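The ferry to Urnescombe stops running at six, and the woman who runs the Hedegaard bakery says that decides most of what she bakes.

"People on the last boat want something they can eat standing up," she said. "Buns, mostly. If I put out a nice rye at five o'clock I'm taking it home."

She has had the shop for eleven years. Before that she kept the books at a boatyard and baked on her days off, and she says the bookkeeping has been more use to her than any course in bread. She writes down what was made, what was sold, and what the weather was. The notebooks go back to her first week and sit on a shelf over the flour bins.

In the winter she sells 273 loaves in a typical week. In July the number goes past 1000, and she has to decide by April how much extra help to take on. She has gotten it wrong both ways.

"One summer I hired for sun and it rained until August. I had three people folding boxes. The next year I was careful, and I was up at two every morning until September."

The oven is a Justari deck oven that came with the building. It was old when she bought the place, and the left side runs hot. She turns the trays halfway through and has stopped thinking about it. A replacement would mean taking out the front window to get it in, and the quote for the window alone was $3000.
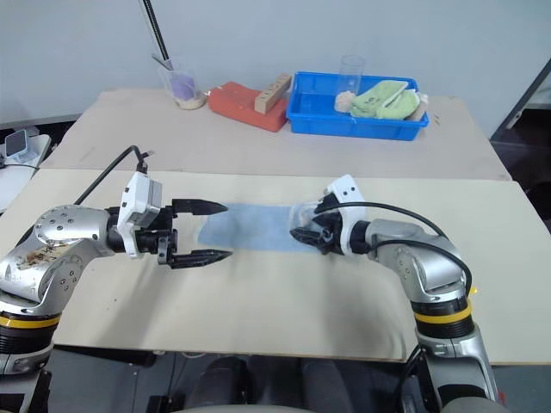 "I could find the money," she said. "What I can't find is the two weeks. Close for two weeks in this town and people get used to the supermarket."

Most of her flour comes from Gatura, a mill an hour inland. She switched to it in her third year after a bad run of deliveries from a bigger supplier. It costs more and it changes from harvest to harvest, so every fall she spends a few days adjusting the water. Last November the dough was so slack that she threw out the first two batches and called the miller.

"He told me to use less water. I said thank you, I had gotten that far on my own."

She laughed about it, but she said she likes being able to call. The larger supplier had a phone menu.

Asked what she would do differently, she talked about the bread list. She opened with 14 kinds and now makes six. Customers complained when the walnut loaf went, and one of them still asks for it. She makes it at Christmas.

She doesn't plan to open a second shop. A landlord across the water has offered her a space twice, and she went to look at it once, at seven in the morning, to see who walked by.

"Four people and a dog," she said. "I wrote it in the notebook and went back for the eight o'clock boat."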